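Worktops and the case for grid lines

Friday, April 10, 2020

Kitchen fitters sell worktops by finish and thickness. Few sell them by how easily a cook can measure on them, and I think that is a mistake.

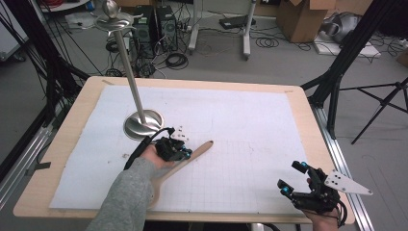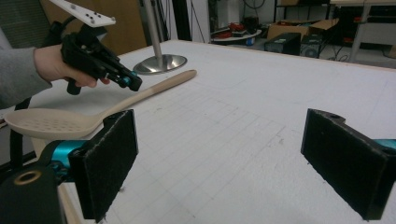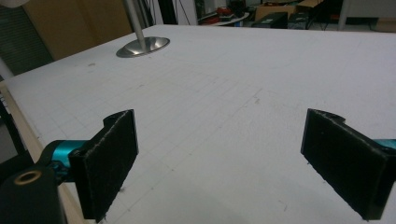 Light-coloured tabletops, three views.

I used a plain Drinard top for 4 years and rolled pastry on it by guesswork. In March I drew pencil lines on it at 2 cm spacing – a dull job – and my tart cases now fit their tins. Illik charges 86 pounds extra for a marked board, and Flirkex 200. Neither price is fair for ink. Printed lines should be standard on any top sold for baking, and the buyer who dislikes them can ask for plain.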